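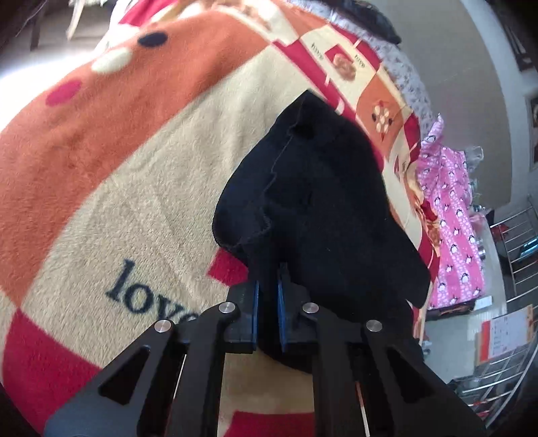
What did the grant pay for in this period?
Laundering, sorting and reissue of donated bedding and clothing through the Limau linen program, plus the replacement of one commercial dryer at the Odetti Street depot.

Reporting period and scope
This report covers the second half of the funded year, ending in January. It follows the headings in the funding agreement. Capital items are reported separately in Schedule B.

Throughput
The depot received 2,769 items. Of these, 641 were blankets or bed covers, and the remainder were sheets, towels, socks and other small clothing. Rejected items numbered 97, mostly for mould or torn seams, and went to the rag recycler. The depot issued 800 bedding packs to the four partner shelters, which meets the target in the agreement.

Socks remain the slowest line. Pairing is done by hand after drying and takes up most of the afternoon shift. From November, unmatched socks were held for two weeks and then bundled by colour and size. Shelter staff have accepted these bundles without complaint.

Fleece and synthetic bedding
Fleece now makes up the larger share of donated blankets. It dries faster than wool but sheds lint, and the old filters needed clearing after every second load. Wash temperature was lowered to 40 degrees and fabric softener was dropped. Printed fleece is sorted with plain fleece, as separate handling gave no benefit in the October trial.

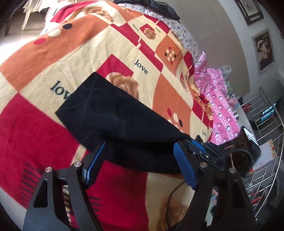
Equipment
The replacement dryer was supplied by Stetance and commissioned in September. One fault was recorded, a failed door switch – repaired under warranty, with two days lost. The Weerakoon stock software is in use for receiving and dispatch. Shelf locations are still kept on paper.

Variations
Freight ran over budget owing to an extra weekly run to the northern shelter. The overrun was met from the consumables line, within the limit allowed without prior approval.

Next period
Work will focus on moving shelf locations into the stock system and on a second pairing bench. A quote for lint extraction is due in March and will be forwarded when received.

Prepared by Océane Arsenault, program coordinator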